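Home > Community Help > Student Projects > Robotics and Automation

Beaded blind chain slips out of the gripper fingers, what do we change?

Thodoris Katsaros
20 Oct 2025

Hello to all. I am in a student team of four and our course project is to teach an arm to open and close a roller blind. We do not use the arm yet. First we record the task by hand, with hand-held grippers, and the model will learn from these recordings. We started in September and drawers and cups were fine. With the chain of the blind we have trouble.

The chain is thin, with small round beads. When the fingers close, it often rolls to the side of the rubber pads and escapes. If we squeeze harder, it escapes faster. In our last session we kept 44 recordings, and in many of them the person had to grip a second time before pulling.

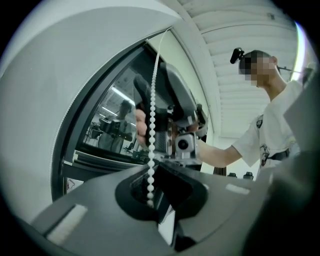

What we tried already

— Closing the fingers very slowly. It helps a little, but the recordings become long.
— Coming from below with the gripper tilted. The wrist gets tired and the markers are lost for some moments.
— Holding the chain still with the free hand. Our supervisor does not allow it, the arm will have no second hand.

Should we change the pads, or only our way of holding? We must show something in two weeks.

Gisela Lenz

Change the way of holding first, it costs nothing. With my group in Brunditz we had the same task last year. The chain must pass through the middle of the two pads, not near the tips. Bring the gripper in until the chain is well inside, stop for a moment, then close. Most people close while they are still moving, and this pushes the chain away.
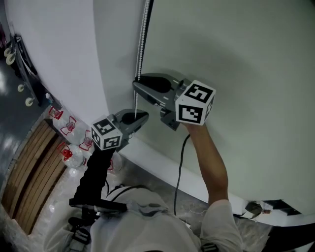 Chain between the two pads, gripper held out at the blind.

Also pull straight down. If you pull toward your body the beads climb over the rubber edge. I would keep the recordings with a second grip, but put them in a separate folder. Later you can train with them and without them and compare.

Vangelis Konstantinidis

just glue some foam on the pads, worked for me

Gunhild Hallgrímsson

I would be careful with foam. If you put it on the hand-held gripper, you must put the same on the arm, otherwise the model learns a contact which it will not meet later. We made this mistake with a soft tape and lost 831 recordings.

If the technique of Gisela is not enough, cut one shallow vertical groove in a spare pair of pads, a little narrower than a bead. Make two pairs at the same time, one for each machine. And check the marker cubes after every change of pads, ours were turned slightly when we tightened the screws and we noticed it only on the next day.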